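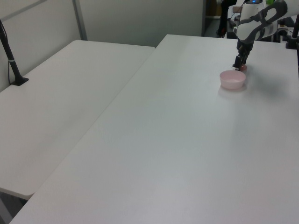
Collecting demonstrations for a manipulation policy begins with a decision about what one example contains. In these notes an example is one episode: a start state, a stream of observations and commands at a fixed rate, an end state, and a label. Everything that varies inside an episode should be recorded, and everything that varies between episodes should be either controlled or written down. The bowl task used through this unit is small on purpose. There is a pale pink bowl, a small pinkish-red object next to it, a two-fingered gripper pointing down over the object, and a white table with a lot of free surface. Even so, the object is partly hidden behind the far edge of the bowl from this viewpoint, and a policy given only this view would have to work from the part that shows. Keep that in mind when reading the section on viewpoints.

Courses > Robot Learning Lab > Unit 4 > Collecting Demonstrations

4.1 Terms

Episode. One attempt at the task, from the start signal to the stop signal.

Observation. Everything the policy will be allowed to read at run time: camera images, joint positions, gripper opening. Do not include a quantity at training time that will be missing at run time.

Action. The command sent to the arm, which differs from the position the arm reached. Record both. Students who record only the reached position find that the trained policy lags, and the commands cannot be recovered afterward.

Start state. The placement of the bowl, the object and the arm before the first command.

Operator. The person controlling the arm. Each operator has a number, entered in the episode header.

4.2 The task

Put the object in the bowl, release it, and raise the gripper clear of the rim. An episode is a success if the object is inside the bowl and the fingers are open at the stop signal. Contact with the bowl is allowed. Moving the bowl is allowed provided it stays upright. Pushing the object along the table before grasping is allowed, but the episode gets the tag "push" so that it can be filtered later.

The lab uses the Tresisier recorder for all sessions. It writes one folder per episode and refuses to start if any stream is missing. Do not bypass this check.

4.3 Start states

The most common fault in student datasets is a narrow set of start states. An operator who resets the table by hand tends to return the object to the same place, and the policy then learns a motion instead of a response to the image. Validation loss will look good, because the validation episodes share the fault.

Use the placement sheet. It is generated by Huvov from a random seed and gives a bowl position, an object position and an object rotation for each episode. Place the items to within a finger width. Greater precision is wasted effort, and the small error adds useful spread.

Sheets are divided into 4 regions of the table. Each region gets the same number of episodes. A sheet must include placements in which:

- the object is in front of the bowl
- the object is behind the bowl, partly hidden by the rim
- the object is close enough to the bowl that one finger has to pass near it
- the object is near the limit of reach

The second and third cases are slow to demonstrate and operators skip them when tired. Skipped rows show up in the session log as gaps and will be returned for completion.

4.4 Viewpoints

A fixed camera gives a steady background and simple calibration. Its weakness is occlusion. The bowl can hide the object, and the fingers can hide both during the last part of the approach. Height above the table is also poorly resolved from a single view. Shadows on a pale surface carry some of this information, and a policy may come to depend on them. If it does, a change of lighting will degrade it with no other visible cause.

Two remedies are in common use. The first is a second camera placed so that its blind areas do not match those of the first. The second is a camera on the wrist. In Assignment 4 you will train with one view and with two, on the same episodes, and compare success separately for hidden and unhidden start states. Report the two figures side by side. A single average conceals the effect you are being asked to measure.

Plain tables and pale partitions make the task easier to learn and the result harder to transfer. The Mahrous set, distributed with this unit, was gathered on varied surfaces and can be mixed in if your proposal says so in advance.

4.5 Operating

Move at a steady speed. Long pauses teach the policy to pause: if the arm is still in a large share of the frames, then holding still becomes the most likely action. Pauses at the start and end are trimmed by script. Pauses in the middle are not.

Approach from above where the placement permits. Close the gripper once. If a grasp fails, open, rise, and try again within the same episode. Recoveries of this kind are valuable and should be kept, with the tag "retry". Do not stage failures unless the sheet calls for one.

Sessions are limited to 40 episodes per operator. Take a break of 15 minutes between sessions. Demonstration quality falls before the operator notices it.

4.6 Labels and rejection

Label at the end of each episode, before resetting the table. Labels assigned from video later disagree with labels assigned on the spot, mostly on whether the fingers were open.

Reject an episode only for these causes: a dropped stream, a hand in view after the start signal, a wrong placement row, or an emergency stop. A failed attempt is kept and labeled as a failure. Rejected folders are moved to the reject directory with a one-line reason. They are never deleted.

4.7 Size and splits

The class pool for this unit is 3,000 episodes, stored on Cimier. Split by session, never by frame. Neighboring frames are nearly identical, and a frame-level split puts copies of the training data in the test set. Hold out one full operator if your group has enough of them.

Before submitting, plot the start positions of the bowl and the object from your accepted episodes and attach the plot. Check the header of every folder for operator number, sheet seed and row. Folders with an empty header field are excluded from the pool.

Reading for Monday: Tresisier recorder manual, sections on stream timing and clock offset. Bring your placement sheet to the lab.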